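Packing Work and the People Who Do It
Student project report, Workplace Change module
Clémence Perrin

Why I picked this topic

I spent my work placement at Dusis, a small firm in Hindthorpe that packs mixed snack boxes for offices and schools. In March the firm put in Woo, a packing arm that fills the standard boxes. I wanted to know what happened to the jobs of the people who used to fill every box by hand, and I found so much more to write about than I expected!

What the job involves

A mixed box sounds like the easiest thing in the world to pack until you try it (I tried it, and I was slow). Every item has its own shape and its own give: a tin is stiff and slides, a bag of crackers bends wherever you hold it, a small wrapper can hide under a bigger one. The low walls don't forgive much either.
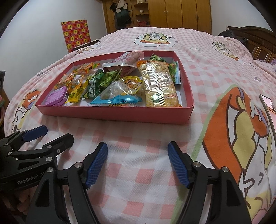

Young-sook Gil told me that the arm never frightened her, but the first weeks did, because the packers were left to guess who would be kept on the line and who would be moved. She would have liked one clear meeting before the machine came in the door.

I heard the same thing from nearly everyone. Of the 19 people on the packing floor, 7 changed roles. Most of them now teach new items to the system, which means working with grippers for part of the shift and deciding how each kind of packet should be picked up. They call this "showing", and it was my favorite part of the placement to watch. The packers know things that aren't written anywhere, such as which end of a pouch to trust.

The slow part

Soft packaging takes the most patience. When several items lie close together in front of a box, the person has to choose an order, and they all choose differently. One packer always starts with the largest. Another clears the little sweets first so that they don't get pushed around. The team argued over this for days, and I loved that the argument was about their own skill and whose way should be kept.

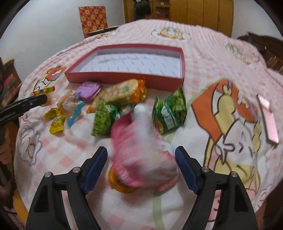 Figure 2. Snacks lying in front of the open box, with the gripper jaws spread on either side of a pink package.

What changed for people

The good news first: wrists. Before Woo, a packer filled over 40 boxes an hour at busy times, and sore hands were a normal complaint. The people I spoke with now switch between tasks and say they go home less tired.

Pay was harder. Showing was paid at the old packing rate until the staff asked for a review, and the new rate was agreed on 16th July. Some packers also miss the talk on the line. With fewer people standing side by side there is less chatting, and a couple of them eat lunch alone now because the shifts no longer match up.

I also looked at the log kept in Cluken, the firm's stock program. It listed 2667 boxes for my last full week, and every box with a problem had a note typed by a person. Reading those notes taught me a lot. "Pouch leaning on back wall, lid may not close" is a whole little lesson in packing.
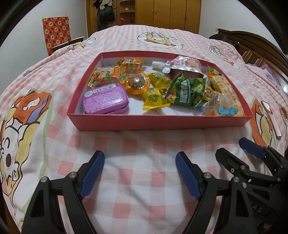 What I would do next

I'd like to go back and follow two of the showers for a full month, and ask them to keep a diary of what they decide during a shift. I'd also interview the night crew, who I never met. My supervisor thinks the pay question could be a report of its own, and I've already started a list of things to ask.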